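The Little Round Board That Beat Two Robots (Most of the Time)

Isgate tests grippers for people who would rather not test them themselves. The shop is on the second floor of a former shoe warehouse in Oltovside, and on the July afternoon I visited, the job was sorting electronic parts with two arms. I was offered coffee and a stool, and told to keep my elbows in.

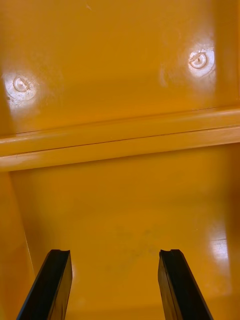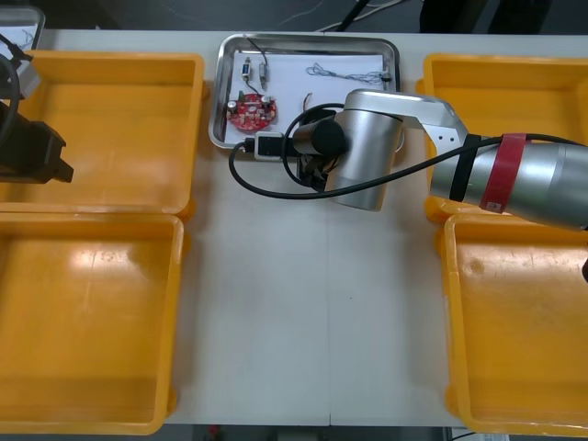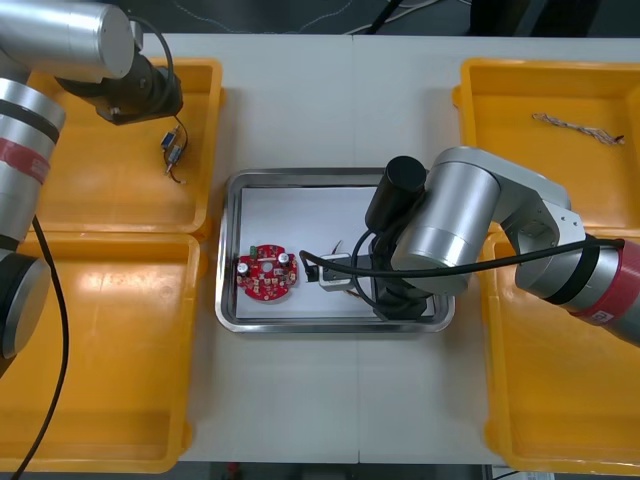
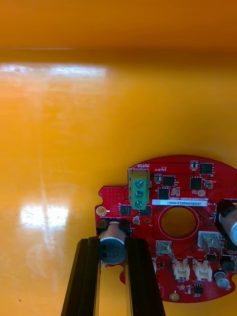
Two arms, one tray and the yellow bins, from overhead and from the wrist cameras.

Emiko Higuchi has run the bench for six years. She has the calm of a person who has watched expensive machinery drop cheap things for most of her working life. The customer that week was Punum, which wants to take apart motor control boards and sort the pieces, and which had asked a simple question: of two finger designs, which should it buy? Simple questions are how Isgate pays its rent.

The first design has a plain flat pad. The second has a notch cut into the tip, so that anything round will settle into it. On paper the notch wins, and the paper was written by the people who make the notch. Higuchi had already put the plain pads through 200 picks and was now giving the notched ones the same treatment, one arm working over the steel tray and the other over the bins.

"Capacitors are easy," she said. "They're little cans. Everybody demos with the can."

A wire harness is another matter. It has no top, no front and no opinion about where its middle is. The fingers close on three strands, the other strands go their own way, and the whole thing arrives in the bin looking like it was thrown there by a teenager. The plain pads, with more flat surface to squeeze with, did better at this. Higuchi wrote that down without expression.

Then there are the bins. They're glossy, they're yellow, and whoever bought them was not thinking about cameras. From up close the wrist camera gets a bright patch of light wherever the plastic feels like putting one, and an early version of the software spent a morning trying to pick up a reflection. It was very persistent. I have worked with people like that.

Yoshida, the firm that supplied the controller, suggested matte gray bins. Higuchi said no. Punum's line already has 500 of the yellow ones, and she doesn't believe in testing a gripper in a nicer world than the one it will live in. They turned the exposure down, and the reflections mostly stopped being parts.

By late afternoon the score for round items was plain pads 84 out of 100, notched fingers 97. For anything made of wire the order flipped. The report recommended one arm with each, a sensible answer that pleased neither of the companies selling fingers. It ran to 16 pages, and Higuchi says the customer read the first one.

I asked what she would buy with her own money. She looked over at the arms for a while.

"Tweezers," she said, and went to reset the tray.

Contact the editors | Copyright 2023, all rights reserved | Back to top

Recent stories
Suction Cups and Their Discontents
We Drove a Forklift Simulator So You Don't Have To
What Your Cable Ties Are Doing to Your Robot
A Short, Bitter History of the Teach Pendant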